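TALK NOTES - office coffee and who pays for it
20 min slot, leave 5 for questions. Slow down!!

Open: Evora office, 56 people, no cafe on the street. Everyone had an opinion on coffee, no one had a number.

Ask room: who knows what their team spends? Wait for hands.

Then the bill. 4,000 a year, mostly single serve. Half of it on personal cards, never claimed back. Pause here.
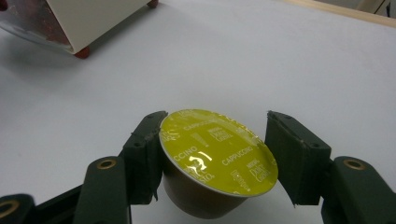 Cappuccino capsule, Dolce Gusto

Liesbeth Van Wijk's question from July: is free coffee pay, or is it furniture? Dont answer yet. Come back at end.

Two camps. Zosport = honesty jar, short every month. Aaltonen = company pays, no limit, no fuss. Tell the decaf story only if on time.

What we tried at Nudadby: one shared order, one person places it, list on the wall. Grumbling for 2 weeks then quiet.

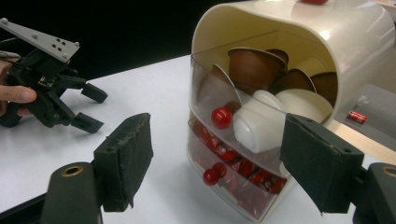

White capsule dispenser, clear walls

Waste - keep short, will come up in questions anyway. Have the recyling leaflet ready.

Back to Liesbeth. My answer: furniture. Budget it like chairs.

Thanks, email on last slide, take questions.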